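New bathrooms open at the Bullham guest house

BULLHAM, March 2020 – The guest house on Cheetham Road has opened its new bathrooms on the upper floor, after a winter in which visitors had to share the two bathrooms on the ground floor. The work was done by Sondia, a small building firm from Nisalach, and it was finished one week later than planned.

The house has 19 rooms. Until last year only the rooms on the ground floor and the first floor had their own toilet and shower. The seven rooms on the top floor used one bathroom at the end of the corridor, and many guests complained about it in the visitors' book. In the mornings the line was long, and the hot water was often gone before the last person had a turn.

The plan for the change was presented in September. At first the owners wanted to build only three new bathrooms and keep the old one for the other rooms. Then the plumbers opened the floor and found that the old pipes had to be replaced in any case, so it was decided to make a bathroom for each room at the same time. The old bathroom at the end of the corridor is now a storage room for bedding and towels.

The new bathrooms are small, as the rooms themselves could not become much smaller. Each has a shower behind glass, a toilet and a narrow sink next to the door. The glass has silver frames, and the walls have beige panels with soft streaks, in place of the tiles that were first in the plan. The panels are quicker to put up, and the cleaning staff asked for them. In the old bathroom they spent a lot of time on the lines between the tiles, which became dark again after a few weeks.
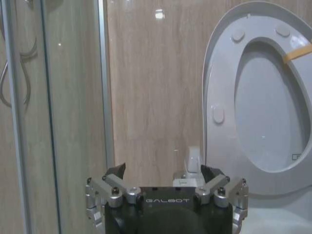 The color of the walls was discussed for longer than expected. Three samples stood in the dining room for most of December, and the guests could give their opinion on a sheet of paper. A plain white one received the most votes, but the owners chose the beige, because it fits better with the doors and the carpet of the corridor. One guest wrote that white would make the rooms look bigger. Another asked only for a hook for the bathrobe, and there is now a hook in every bathroom.

The shower hoses are also longer than before. This was a wish of older guests, who like to sit while they wash. In two of the bathrooms there is a folding seat on the wall, and the door opens to the outside, so that a person with a walking frame can enter more easily. These two rooms can be reserved by telephone, but not yet on the website of the house.

The delay of one week came from the water heater. The first one that was delivered was the wrong size for the closet under the roof and had to be sent back. During this time the guests of the top floor were moved to other rooms, or they received a lower price.

The price of a room on the top floor goes up by 7 dollars a night. With the new price, one night in a single room costs 60 dollars, breakfast included. The rooms on the other floors stay at the price of last year. People who reserved before the opening pay the old price, also if their stay is later in the spring.

The work is not completely over. The corridor still needs paint, and the window above the stairs will be replaced when the weather is warmer. Some 29 meters of old pipe are still lying in the yard behind the kitchen and will be picked up by Sondia before the end of the month. Until then, guests who come by car are asked to park in front of the house and leave the yard free.

The top floor can be visited in the afternoon between two and four. Please ask at the reception for the key – the door to the stairs is locked while the paint is drying.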